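Frequently Asked Questions

Kitchen counter simulation for the Farnero workshop arm
Last updated 15 May 2020

What is this project?

A simulated kitchen counter used to develop pick-and-place routines before they run on the real arm in the Farnero shared workshop. The code lives in two packages. Sula holds the scene, the objects and the renderer settings. Endale holds the controller, the gripper logic and the logging. You can run Sula without Endale if you only want to look at a scene.

Why simulate at all when the workshop has an arm?

Arm time is booked in slots and there is one arm. A simulated run can go overnight on a desktop machine. It also lets you change one thing, such as finger friction, and leave everything else alone.

Which arm is modeled?

A Franka Emika arm with a two-finger gripper. The joint limits are copied into a single settings file in Endale. If you have a different arm you will need to replace the arm model, the limits and the gripper offsets. Changing the arm model alone will load without an error and then put the fingers in the wrong place.

What hardware do I need to run it?

Any desktop with a discrete graphics card from the last few years. Physics runs on the processor, and the card is used only for the camera views. With cameras turned off, an old laptop is enough.

How long does a run take?

The default time limit is 30 seconds of simulated time. Real time depends on your machine and on how many cameras are on. A full batch is 300 runs.

What camera views are there?

Two are on by default. The counter view is wide enough to take in the arm, part of the counter and some of the room. The gripper view looks at the counter with the fingers at the bottom edge. They are logged separately and can be turned off separately.

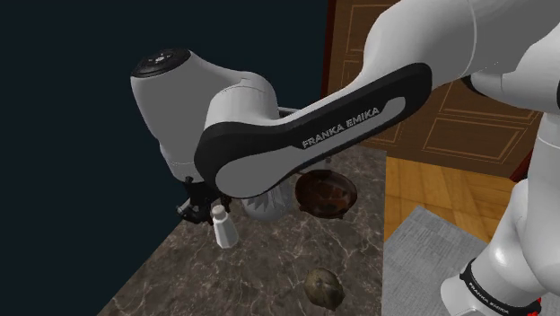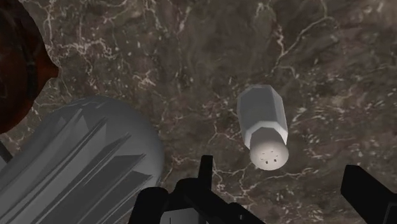
Can I add my own objects?

Yes. Each object needs a visual mesh, a collision mesh, a mass and a friction value. Keep the collision mesh simple. A shape with many small facets looks fine in the renderer but gives the contact solver a lot of tiny edges to deal with, and the object may creep across the counter on its own. Use a convex hull first and refine it only if grasps fail.

My object falls through the counter. What is wrong?

Check units. Sula expects meters, and most modeling programs export in millimeters unless told otherwise. If the units are right, check that the collision mesh is closed. An open mesh will sometimes work at one starting height and fail at another.

My object jumps when the scene loads.

It starts out overlapping another object or the counter. Raise its starting height by 5 millimeters and let it drop. The settle step at the start of each run exists for this and should not be removed.

How do I grasp something that is lying on its side?

Line the finger closing direction up across the short axis. The grasp planner in Endale reads the long axis from the collision mesh and rotates the wrist by a quarter turn from it. For objects that are nearly round when seen from overhead, the long axis is not reliable, so set the wrist angle by hand in the object file.

Why does the gripper close on nothing?

Three causes account for nearly every report we get. The offset between the wrist and the fingertips was edited. The object moved after its position was read, which happens if the settle step is shortened. Or the gripper view was mirrored in someone's image pipeline and the sideways correction is being applied in the wrong direction. Save a few gripper frames and compare them with the logged position before changing any code.

Can I use large objects such as bowls?

As obstacles, yes. As grasp targets, only by the rim, and the planner does not know about rims. You would have to write the grasp pose yourself. Wide objects with an inside also need a collision mesh made of several pieces, or the solver will treat them as solid.

Does the surface pattern matter?

Not to the physics. It matters if you are training or tuning anything that works from camera images. A busy stone texture has plenty of thin light lines, and simple edge detection will pick those up along with the objects. Blur first, or use the depth output. We keep the texture because the plain gray counter in the first version made every detector look better than it was.

Will a routine that works in simulation work on the real arm?

Sometimes. Reach and collision checks carry over well. Contact does not carry over nearly as well, and light objects are the worst case. Run the first real attempt at reduced speed with a hand on the stop button, and clear everything from the table except the target. The workshop safety sheet applies to all real runs, including ones that have passed a full batch.

What do I need before booking the real arm?

A complete batch log, the settings file that produced it, and the Endale version number. Attach all of them to the booking form. Bookings without a log are moved to the end of the queue.

Why did my results change after the January update?

The default finger friction was lowered. The old value was too generous and let the gripper hold things by one corner. To reproduce earlier results, set friction_profile to old in the settings file.

I get error 561 on startup.

Endale cannot find the scene. Start Sula first and wait for the ready line, then start Endale. If both are running and the error stays, the two packages are from different releases. Update both.

Is there a version for more than one arm?

There is a branch in Zusdale, our test repository. It loads two arms and does not check for collisions between them. Do not use its output on hardware.

How do I report a problem?

Open an issue in the package where the problem appears. Include the log, the settings file and the random seed. Without the seed we can rarely reproduce a failed grasp, and the issue will be closed after two weeks if none is supplied.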